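Hallico Skin Care Cooperative
Minutes of the Product Range Meeting
Held 2 May 2021, Villanueva office, ground floor meeting room

Present: the Chair, the Secretary, the heads of Formulation, Purchasing and Retail, and two member representatives.
Apologies: the head of Customer Service, who sent written comments.

1. Minutes of the previous meeting
The minutes were approved with one correction. Under item 4, "night cream" should read "hand cream."

2. Tuludura hand cream
Formulation reported on the revised hand cream. The new version uses less beeswax and more glycerin, and the scent has been reduced following complaints from members who work in kitchens and clinics. Samples went to 134 members with a short questionnaire. Of the forms returned, most preferred the revised cream for daytime use. A smaller group asked for the old, heavier texture to be kept for winter.

The meeting discussed whether both versions should be sold. Retail was against carrying two jars that look alike on the shelf. Purchasing noted that the current lids fit either jar and that stock on hand would last until September.

Agreed: that the revised cream replace the present one when existing stock is sold. The heavier version will be reviewed as a possible seasonal item.
Action: Formulation to confirm the ingredient list for the label. Purchasing to obtain a price for the lids in a second color.

3. Coltton cleansing cloths
Retail reported that 29 packs had been returned by the shops, in most cases for loose stitching along one side. The supplier has accepted responsibility and offered a credit. Customer Service, in its written comments, asked that members be given a replacement or a refund at their own choice, without having to produce a receipt. There was some discussion of the receipt question – the shop rules as they stand require one – and it was noted that the cloths are sold nowhere else.

Agreed: that receipts not be required in this case.
Action: Retail to inform the shops in writing. Purchasing to accept the credit and to inspect the next delivery before it is put on sale.

4. Fragrance statement on labels
The Secretary presented a draft wording for products with no added fragrance. Members felt that "unscented" was misleading where an oil has a smell of its own. "No added fragrance" was preferred. The wording for the lip balm was left open, as the peppermint oil serves as flavor.
Agreed: to adopt "no added fragrance" on all new labels. Labels already printed will be used up.

5. Villanueva shop
Retail asked for a second mirror at the tester counter and for the testers to be moved away from the window, where the creams have been softening in the afternoon. Both requests were approved. The question of a longer opening time was deferred.
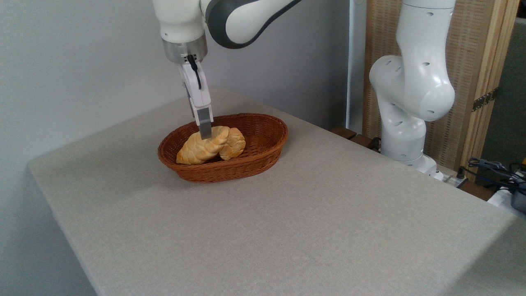
Braided rolls in a wicker basket.

6. Other business
A member representative asked whether empty jars could be brought back for refilling. Formulation advised that this would be simple for the bath salts but not for creams – the jars would have to be sterilized. To be placed on the agenda for the next meeting.

The Secretary reminded those present that expense forms must be handed in with the original slips attached.

7. Next meeting
Date to be set by the Chair and circulated with the agenda.

Minutes taken by the Secretary. Copies to all departments and to the shops.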